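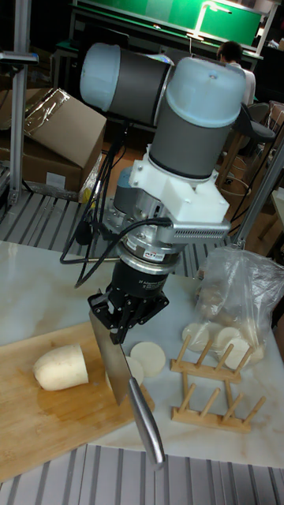
Prep cell notebook, June, second week of slicing

Started at 7 in the morning with a long coffee and the list of complaints from the kitchen, which I have decided to call the wish list because it sounds friendlier. Most of it is fair. The Vorham kitchen still cuts every root vegetable by hand, and the people on the early shift have been very generous with their time, letting me stand behind them and ask silly questions about how they hold a knife. I owe them a decent entry, so I'll try to write this one out properly.

The aim for the month hasn't changed. We want the arm to take over the plain round slices, the ones that go into the trays by the hundred, and leave the trimming, the odd shapes and the judging of what's good enough to the people who are good at it. The early shift goes through 2520 slices before the lunch trays leave, and two of the cooks have sore wrists to show for it. One of them told me she wouldn't miss the slicing for a minute, but she would miss standing next to her friend at the board and talking while they do it. I wrote that down on the spot, and I keep coming back to it – we had a whole page on cycle time and not a word on who stands next to whom.

Now to the cutting. I stayed with the straight press for the morning, blade down and no sawing, and set the push limit at 38 newtons. That is gentle compared with what the cooks do without thinking, but I would like to creep up on it slowly. The force trace is the thing to look at here, much more than the slice itself, and I've saved the runs under the Trandon folder so that anybody can pull them up.

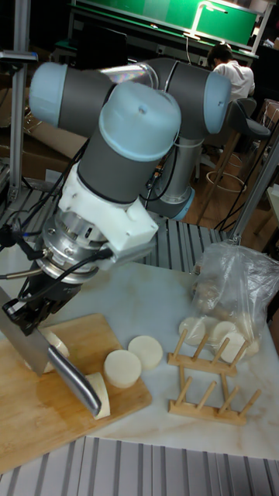 The other thing I wanted to get down is the question of where the slices go afterward. In the kitchen they get swept off the board with the back of the knife, all in one movement, and it's lovely to watch. We have nothing like that yet. For now a slice stays where it falls until somebody moves it, and if we shipped it like this we'd have taken a cook off the knife and put her on clearing up after a machine, which is a worse job than the one she had. I said as much at lunch and got a few nods. The Meko people want a chute. I'd like to try a sweep with the flat of the blade first, before we bolt on anything else that has to be washed.

Washing is its own headache, by the way. The cooks clean down every 8 trays and they're quick at it, so whatever we put on the wrist has to come off just as quickly, with gloves on. Our bracket is fine for the lab and hopeless for that. Note to whoever does the next print: fewer corners, please! 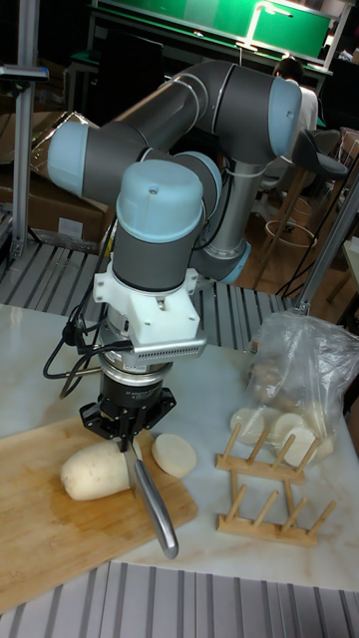
I also promised to answer the shift lead's question about training, and I've been putting it off. My feeling is that two people from each shift should learn to set up and stop the cell themselves, with paid hours for it, and that they should have the last say on whether a batch is fit to go out. Lüthi did it the other way, with a technician on call, and the kitchen there ended up waiting on the phone. I'd hate that for ours.

To do: rerun the press at the same limit on run 79's settings, write to the kitchen about a visit (mid-afternoon suits them best, after the trays are back), ask for a second cutting board, and find out whether the two friends can keep their places side by side at the trimming bench.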